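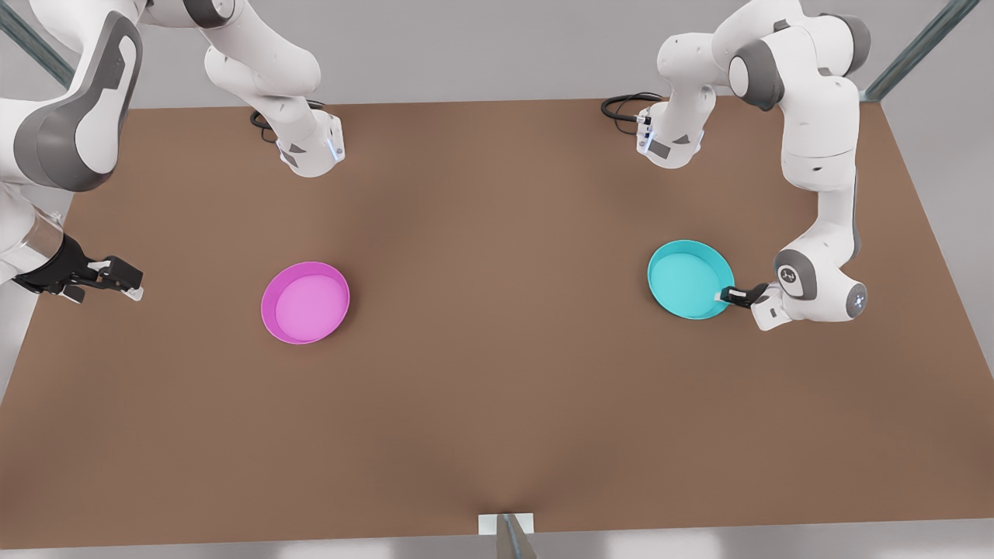 Rechercher sur ce site
OK

Avril - par Ramil Cabrera

Les machines domestiques sont-elles prêtes à débarrasser la table ?

La question m'est régulièrement adressée depuis la publication de mon billet sur les robots de cuisine collective. Ma réponse demeure réservée. Le lave-vaisselle a trouvé sa place dans les foyers il y a plusieurs décennies ; le geste qui consiste à y porter la vaisselle reste, quant à lui, entièrement humain.

Il convient de distinguer deux situations. En atelier, chez Fröhlich par exemple, un bras articulé déplace des pièces identiques, présentées toujours au même endroit. Le responsable de ligne m'a communiqué le chiffre de plus de 3000 manipulations par poste, avec un taux d'incident qu'il juge négligeable. À domicile, rien n'est présenté. Une coupelle peu profonde, saisie par le bord, glisse ou bascule pour un écart de quelques millimètres. Deux coupelles de même forme supposent en outre de décider laquelle prendre d'abord, et avec quel bras.

La simulation permet d'étudier ces questions à moindre coût. La société Gresorel a ainsi soumis son programme Pallow à 100 essais virtuels d'empilage de bols, à l'aide de deux bras placés de part et d'autre d'un plateau. Les résultats qui m'ont été transmis sont encourageants. Transposé sur une table réelle, le même programme a échoué à 16 reprises sur une série plus courte, principalement au moment de la prise. Le frottement d'une céramique encore grasse se modélise mal.

Le constat dressé par Brident, qui exploite plusieurs restaurants d'entreprise, va dans le même sens. Le tri des plateaux y est automatisé en partie - les verres et les couverts, essentiellement - tandis que les bols continuent d'être repris à la main.

Je ne recommande donc pas, à ce jour, l'acquisition d'un tel équipement par un particulier. Un prochain billet sera consacré au pliage du linge, domaine dans lequel les annonces me paraissent plus prématurées encore.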